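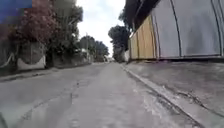
Re: Lane drift after camera bracket swap

Weidong Gu wrote:
> We put the new bracket on the Ladanitz unit in July and redid the
> extrinsics on the bench. Since then it hugs the right side of the lane.
> I think the concrete is to blame. There's the long crack on the left
> and the darker strip up the middle, and the planner could be reading
> either one as an edge. Plan is to retrain on 3,035 frames from that
> lane. Any objections?

Yes, a few.

The crack was there before the bracket was. Same lane, same weights, new bracket, new behavior. I'd want a very good reason to go after the weights first.

The curb on the right is about as clean an edge as you will ever get outdoors. Lay the projected curb line over the real one and send me the offset near the robot and again well up the lane. If the gap stays constant in degrees, you have a yaw error and no amount of training data will fix it, only hide it until the next bracket.

Also, which bench procedure? The Tener sheet has you torque the 2 rear screws before the front ones, and the mount shifts when you do. We lost a week to that on the Sirkis unit. Loosen all of them, seat the bracket, snug in a cross pattern, then calibrate on the robot with the body shell fitted. Let it idle 20 minutes before you start.

And please check whether the body mask got updated. Part of the robot is in the bottom left corner now. If the old mask is still loaded, that dark shape goes straight into the free space estimate, and I'd shy away to the right too.

Kalniņš has the target board if yours is still warped.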